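Nulevel revises installation guide for white closet rods

Nulevel has issued a revised installation guide for its Gelgate line of white closet rods and supports, replacing a version that gave a single load figure for all mounting methods. The new guide separates ratings by wall type and by the distance between brackets. It applies to kits sold from October onward, and the company says owners of earlier kits can follow it as well, as the hardware has not changed.

The main revision concerns unsupported length. The previous guide allowed a continuous run of up to 3000 mm with brackets at the two ends only. The revised guide requires a center bracket on any run longer than the short kit size and lists 40 kg as the limit for a full-length run fixed to studs. Runs fixed to drywall with anchors are no longer given a rating. Installers who cannot reach a stud are told to add a backing board fastened to the framing on both sides of the opening, then mount the brackets to the board.

Dwight Petrenko, technical manager at Nulevel, said the earlier figure had been correct for a rod with an evenly spread load but did not match how closets are used. Winter coats tend to be pushed to one side, he said, and the bracket on that side then carries most of the weight. "The rod itself rarely fails," Petrenko said. "The screw moves in the wall, the bracket tilts, and the end of the rod slips out of the cup."

The guide also changes the order of work. Brackets are now leveled and fixed before the rod is cut. The older instructions had the rod cut first from a tape measurement of the opening, a method that left short rods where the side walls were out of plumb. Cut ends must be deburred and fitted with the supplied caps before the rod is seated.

A section on finish care has been added. The white coating should be wiped with a damp cloth and mild soap. Abrasive pads and solvent cleaners are ruled out. Metal hangers with rough hooks can mark the coating over time, and the guide recommends turning the rod a quarter turn when marks begin to show — a step that requires loosening the set screw at each end and tightening it again afterward.

Retail chain Marchand, which carries the line, will place printed copies of the guide in stores and will exchange end brackets from opened kits for the center-bracket version at no charge. The exchange is limited to 5 brackets per household. Prakari, which supplies the wall anchors included in the older kits, will continue to sell them separately for light shelving. They will no longer be packed with the closet hardware.

Nulevel has printed the document number, 3239, on the lower corner of the cover so that store staff can tell the two versions apart. Copies without the number should be discarded. A large-type edition is in preparation and will carry the same number, with the same tables and drawings.

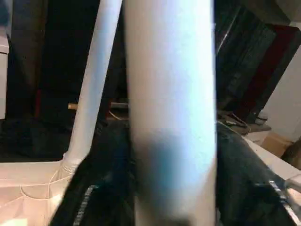

The company has not set a date for the large-type edition. Questions about existing installations can be taken to the service desk at any Marchand store that stocks the line.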